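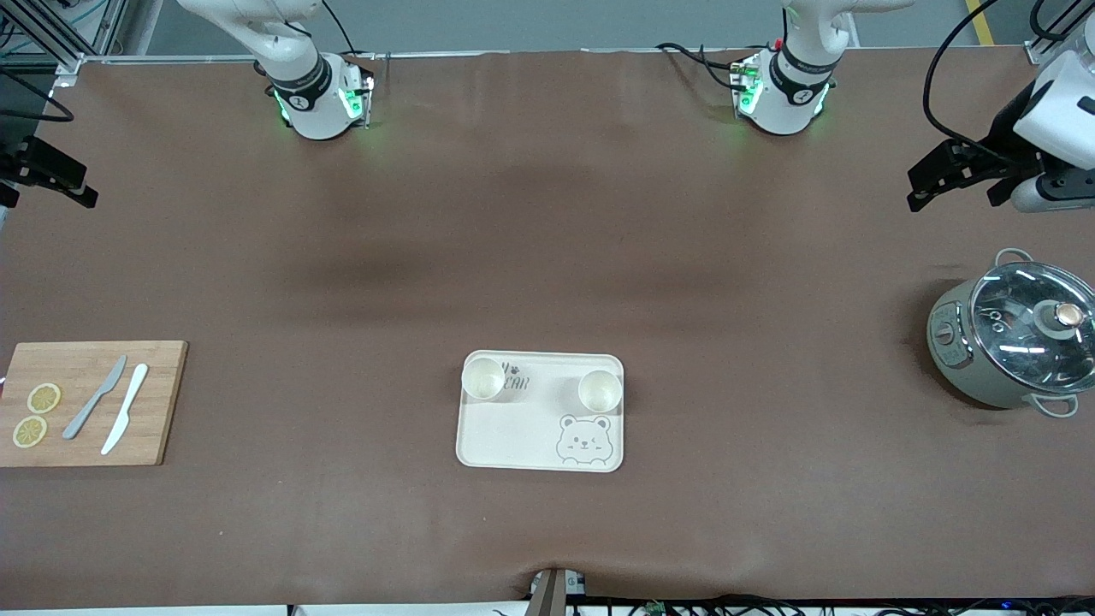
**Thread: Moving to a galley kitchen with 15 inches of counter. What do I get rid of?**

**skurkeck_sal** wrote:

Okay kitchen people, I need opinions. We signed the lease on the Grosby Street place and I finally measured the counter. It's 15 inches between the stove and the sink. That's it! My current kitchen has a peninsula I could land a plane on, so this is going to hurt.

I've got a stand mixer, a rice cooker, a toaster oven (the big one, it does a whole chicken), a slow cooker and a Wavo blender my sister gave me. My husband wants to keep all of it and put up shelves. I want to sell most of it and buy a folding table for when I need to roll dough. Who's right?

**leftym** wrote:

You are. I did the shelf thing in my last apartment and hated it. Every time I wanted rice I was up on a step stool pulling down a cooker with the cord swinging in my face. After a month I just made rice in a pot.

Get the table. Mine is a cheap one, I throw an oilcloth over it and wipe it down after.

**Bernadette S.** wrote:

Hard disagree with Lefty, sorry! Folding tables wobble. I tried kneading on one and it walked across the floor. If you bake bread at all you want something with weight to it. Is there room for a rolling cart with locking wheels? I paid 90 bucks for mine at Menon's when they were clearing out the back room and I'd buy it again tomorrow.

Keep the mixer, lose the slow cooker. You can do anything a slow cooker does in a heavy pot in a low oven.

**leftym** wrote:

Bernadette you can't leave the oven on all day while you're at work. I mean you can, but I wouldn't.

**Bernadette S.** wrote:

I'm retired, so I forget about that part. Fine. But my point about the wobble stands.

**lakshmi_i** wrote:

Rice cooker stays!! I don't care what else goes. I've lived in four tiny kitchens and the rice cooker came to all of them. Mine sits on top of the fridge with the cord coiled inside the pot, and it comes down every night and goes back up when the dishes are done. Steams vegetables too, and idlis if you get the insert.

What I'd drop is the toaster oven. How often do you do the whole chicken, really?

**skurkeck_sal** wrote:

Ummm. Twice? In 2 years? But I use it for toast every morning.

**lakshmi_i** wrote:

So get a two-slice toaster and keep it in a cupboard!

**ekurup** wrote:

Something I haven't seen mentioned yet is a board over the sink. My cousin Saranya had one cut to fit hers and it pretty much doubled her counter. You do your chopping on it, then lift it off when you need the water. She also puts one over the two back burners, but I'd be nervous about that. I have turned on the wrong burner more times than I want to admit.

Measure the sink from the inside lip. She measured the outside edge first and had to get the whole thing recut.

**Bernadette S.** wrote:

Oh, the sink board is a good one. Get end grain if you can stand the price. I saw one for 500 and laughed out loud in the store, but there are cheaper ones out there.

**leftym** wrote:

Five hundred for a board, and my table's the bad idea. Okay.

**skurkeck_sal** wrote:

Ha, thank you all, this was really useful. I showed my husband and we've sort of made a deal. Slow cooker and toaster oven are going, rice cooker lives on the fridge, and he gets exactly one shelf for the mixer, low enough that I can reach it. Still arguing about cart vs. table. I'm going to measure the doorway tonight, because if the cart won't roll through to the dining room then Lefty wins.

The blender is up for grabs if anybody local wants it. The lid sticks a little.

**lakshmi_i** wrote:

Me! Messaging you now.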